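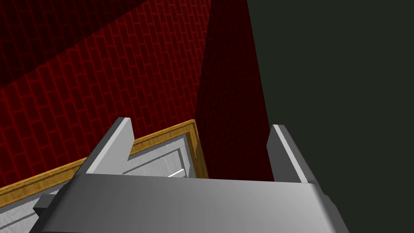

Open fingers over the white tray, in the simulator that ships with the Clanex kit.

By Nanami Imai
30 January 2018

I have been teaching evening classes in practical robotics for long enough to have a closet full of kits, and I'm fond of nearly all of them, even the ones with stripped gears and missing screws. So when a salesman from Gandier called in October to tell me that their new Clanex package came with a simulator, and that my students could spend the first half of the course without touching an arm at all, I'm afraid I was a little short with him. I have since apologized. I've also had the package on loan over the winter, and I want to set down why I think he was mostly right, and where I still think he was wrong.

The full kit costs $2242, and that buys you one arm, one gripper and a license for the software. The software alone is $207 a seat. If you run a small program like ours at Cosham, you can see right away which of those numbers matters. One arm among a roomful of adults who have worked all day means a great deal of standing and watching, and people who stand and watch at eight in the evening start thinking about their beds. With seats for everyone, they are all busy, and all making their own mistakes, and I get to wander from desk to desk, which I have always enjoyed more than lecturing.

And the mistakes are so cheap! A student can drive the fingers straight into the wooden rim of the tray, reset, and do it again before I've even crossed the room. On our old Nomura arm that same mistake meant a bent finger and a week of waiting for the mail. One of my students set her grasping routine to run 1000 times overnight, and came in the next day with 80 failures to sort through, happier than I've ever seen anybody be about failing.

I like the look of it, too, though I know that's a silly thing to put in a review. There's a tray with a golden wood edge and a red brick wall behind it with a big slanting shadow, and it feels like a place. The older programs I taught with gave you a gray grid going off to nowhere, and my students found it lonely.

Now for my grumble. Gandier's brochure talks about the simulator as if it could be the whole course, and I do wish they would stop. Picking up a real sponge is a different business from picking up a drawn one. The real one squashes, the table wobbles, somebody leans on the cable. My students came to the arm in the second half of the term with good habits and far too much confidence, and it took them two evenings to get over the shock. I'd hate for a school to buy the seats, skip the arm, and send people out the door without those two evenings.

So I'm going to ask Cosham for one full kit and as many seats as the budget will stand. I'd also like Gandier to rewrite the manual, whose chapter on gripper settings sent me back to the index more times than I care to admit — but I've told them so already, and they were very nice about it.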